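The Hammer Run

The arm let go at twenty past four on Thursday. Not dropped. Let go, like it meant to.

I was writing up the sheet from the run before, head down, pen nearly dead. Heard the thunk. Looked up and the hammer was on the carpet and the right hand was closing on nothing, open, closed, open, closed, the way they do when the grip signal goes missing and the software keeps asking for it.

I hit the stop. Big red thing, you'd think it would be satisfying. It isn't.

"That's seven," said the tech from Nesirgate, from the doorway, coffee in hand. She'd been there two days. She said everything like she was reading it off a parking ticket.

"Seven what."

"Seven releases this month. You've logged two."

I'd logged two becuase two was what I'd been told to log. Trundura's rule: if it lands on the mat it's a slip, if it leaves the mat it's a release. Slips go in the weekly summary. Releases go up the line. I had a drawer full of slips.

She put the coffee down on my sheet. Left a ring on it.

"Run it again," she said.

So I ran it again. Power up, home position, wait for the joints to stop humming. Put the hammer back where it goes. Everything else stayed put, the sponge and the toothbrush and the spoon and all the rest of the household junk the arm was supposed to learn its way around. Clekatlow wanted a robot for people's kitchens. Old people's kitchens mostly. Somebody's gran asks for a spoon, gets a spoon.

Why a hammer then? I asked that in May. Got told it was for the weight.

It picked up clean. It always picked up clean. That was the trouble with the thing, the first part was beautiful, you could show it to anyone.
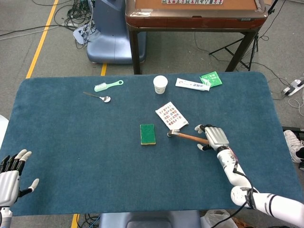 "Hold it there," she said. "Don't lift yet. Just hold."

We held. She got down on the carpet in her good pants and looked up at the elbow. Took out a little torch. I could hear her breathing through her nose.

"Who routed this cable?"

"Came like that."

"It did not come like that."

Okay. It didn't come like that. There'd been a night in the middle of the 200-hour test when the old cable chafed through and we were already behind, and the replacement was a bit long, and I looped it and got on with it. I was going to fix it. I wrote myself a note to fix it. The note was probably in the drawer with the slips.

"Lift," she said. "Slow."

Up it came. At the top of the lift the elbow rolled over, same as every run, and I saw her torch stop moving.

"There," she said. "See it pull?"

I saw it pull. Tiny. The plug shifted in its socket, hardly a hair, and the fingers gave a twitch, and the hammer stayed where it was this time. Just this time. I thought about somebody's gran. I thought about a kettle.

"So it's the cable," I said. Relieved, if you want to know. A cable's a twenty minute job.

"It's the cable," she said. "And it's the hand. Signal drops, the hand should freeze. Yours lets go. Someone changed the default."

"Not me."

"No. That's Chowdary's software. It was changed so the fingers wouldn't jam shut and burn out motors." She got up, brushed her knees. "Saves them a motor. Drops your hammer."

The arm was still up there holding it. Neither of us stood under it. I noticed that, both of us stepping around the same bit of floor without saying so.

I brought it down by hand control, a bit at a time, my thumb sweating on the pad. Set the hammer on the mat. Fingers off. Power off. Then the tag on the switch, the yellow one, with my name and the time, which I should have done the first time back whenever that was.

She picked up her coffee. It must have been stone cold but she drank it.

"Where are the other five," she said.

I could have said they were slips. The rule said they were slips. I'd said it enough times at the weekly meeting that it came out smooth.

I opened the drawer.

She didn't say anything, just pulled over the other chair and held out her hand for the first one. It was dated back at the start of the month, my writing, worse than usual. Spoon, right hand, top of lift, landed on mat, no action.

"Read me the next," she said, and clicked her pen.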